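Chapter 5
Cloth in the House: Drying, Airing and Putting Away

If you have ever stayed in an old farmhouse in the Virág valley in December, you will remember the smell of the upstairs landing – soap, warm wool and a little woodsmoke from the kitchen below. For most of the year the family's washing hung out in the orchard, and for the rest of it the landing had to do. A household's linen took up a good deal of everybody's time, and I hope by the end of this chapter you will look at your own cupboards with a bit more respect!

We will begin with what cloth does with water. Cotton and linen drink it in, wool holds a surprising amount before it feels damp, and the fibers in all three swell as they fill. A looped weave such as terry has far more surface than a flat one, and that is the whole secret of a bath towel (and the reason it is always the last thing on the line to come in). The inventory of the guesthouse at Plilau lists 458 pieces of household cloth, and 787 wooden pegs to hang them with, and you can picture the line on a windy morning.

Then we will come to the question of where things hang. Pegs, rails, racks and hooks each ask something different of the cloth, and makers have answered with tabs, tapes, eyelets and loops sewn in at a corner or along a hem. The Jernel mill kept a separate bench for this finishing work, and in one good year it sent out 3,812 towels with loops attached. A loop of cord is a small thing to sew, but it takes the full weight of the wet cloth, so the stitching at its root matters more than the cord does.

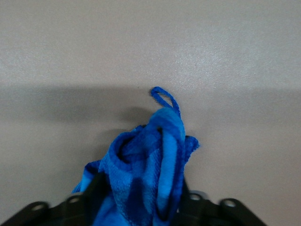
One reader of an earlier edition wrote from Culliro that her grandmother would not have a loop in the house, and hung every towel folded over a rail, on the grounds that cloth dries faster when the air can get at both sides. She has a point, and we will test it in the second exercise. For that you will need two towels of the same size, a kitchen scale and a free afternoon.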